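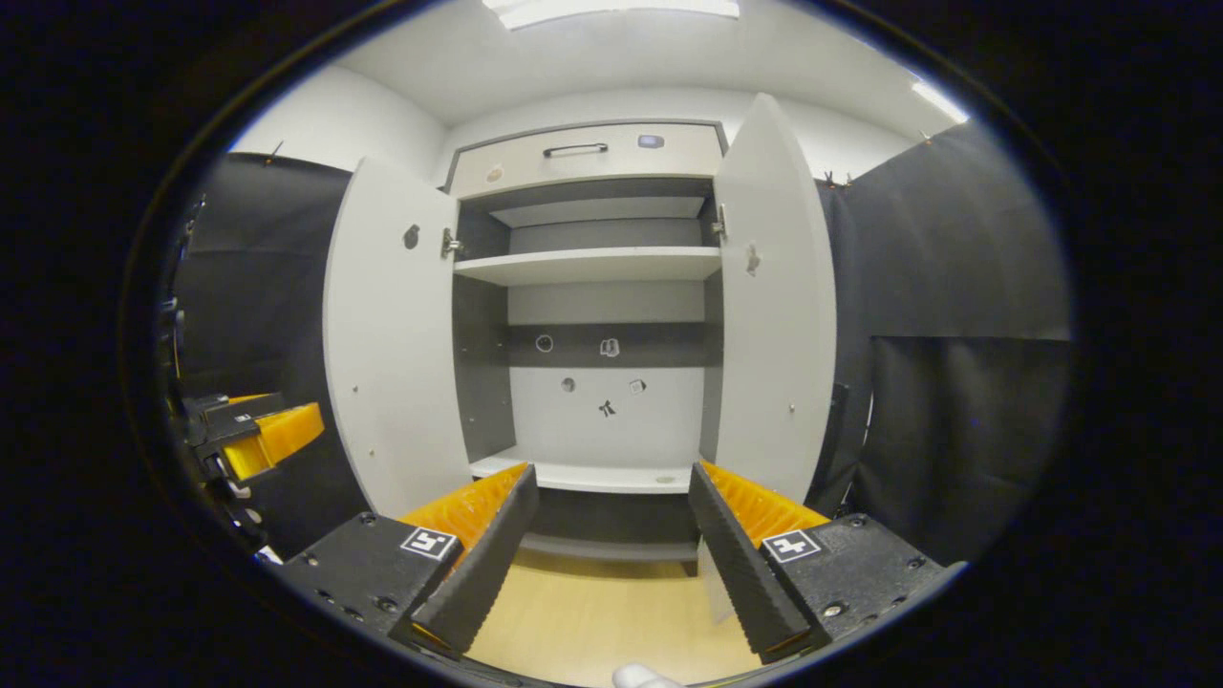

Nine seasons on the hill with Bonifacio Lozano

Anyone who has stood at the top hairpin at Isendale on practice morning knows the sound of the Mocanu before they see it. It barks, it pops, and then a small green single-seater comes flying out of the trees with Bonifacio Lozano sawing away at the wheel. He set his best time yet on the second run of the afternoon, and I caught up with him in the paddock that evening, still in his race boots and grinning from ear to ear.

"I knew it was good by the second corner," he said. "You feel the back of the car settle and you think, right, now don't do anything silly for the next minute!"

The Mocanu is his own work from nose to tail. He welded the first version of the chassis over one winter, starting in December, and raced it the next spring with a borrowed motorcycle engine. "It was awful," he said, laughing. "It understeered everywhere. At Cutholm I went straight on at the chapel bend three times in one day. Same hay bale each time."

That was nine years ago. The car now weighs 527 pounds less its fuel, has its third set of front uprights, and pulls cleanly from 4,000 rpm, where the old engine used to cough and sulk. The change came with a new intake he made last year, and he spent a good ten minutes drawing it for me on the back of an entry form. I followed maybe half of it, but his excitement was catching.

What does he do differently as a driver? He had to think about that one.

"I brake less," he said. "When I started I braked for everything. Then I walked the hill at Lustby with one of the older fellows, and he kept pointing at places and saying, you don't need to brake there, and you don't need to brake there either. I thought he was crazy. I tried it on the Sunday and found two seconds."
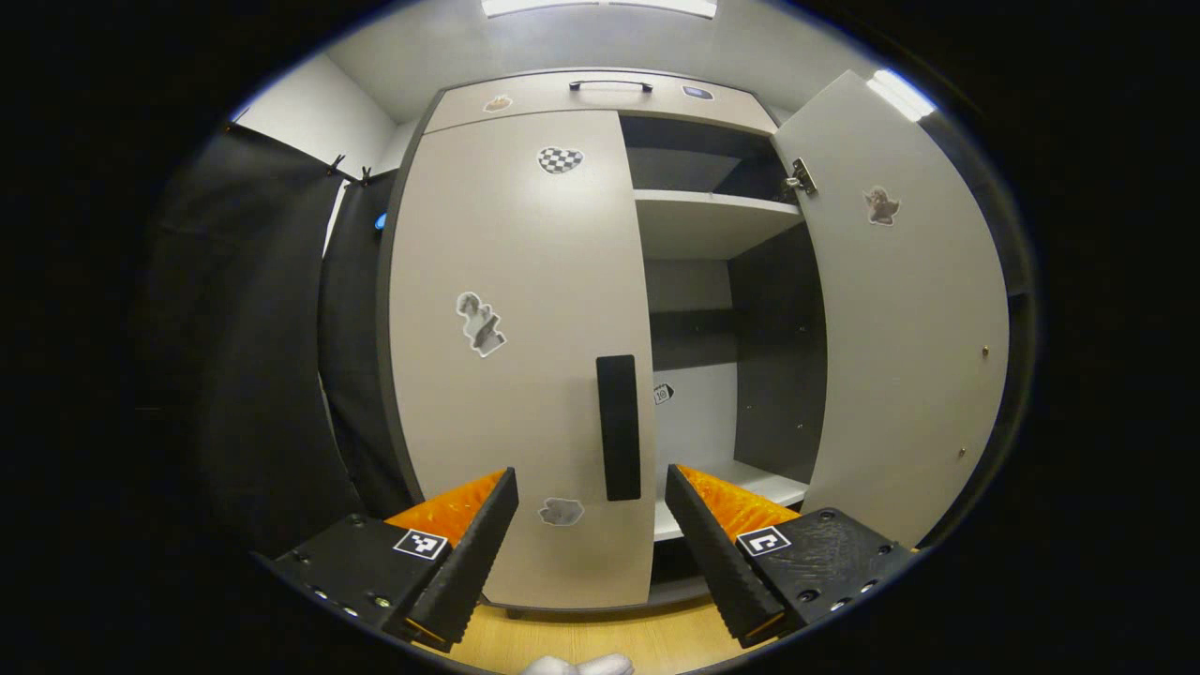 He still walks every course, usually twice, once going up and once coming down, and he likes to do it early while the road is quiet. At Isendale he pays most attention to the drain covers below the hairpin, where the road was patched in the spring. "You want your left wheels just inside them," he said. "Outside and you're on the new tar, and it's slick until lunchtime."

There were 90 cars entered this weekend, a terrific turnout for a hill with such a tiny paddock, and the queue for the start line ran back past the tea tent. Lozano didn't mind the wait. "I like the queue. You talk to everybody. I borrowed a spark plug from the man I was trying to beat, and he asked for it back after I beat him."

Next up is Cutholm, and he plans to take a shorter final drive and a softer set of rear springs – the surface is rough there and the Mocanu tends to hop. I asked if he had his eye on the class record.

"Of course I do," he said. "But I'd like to get past the chapel first."

Interview by the paddock gate, July 29, 2018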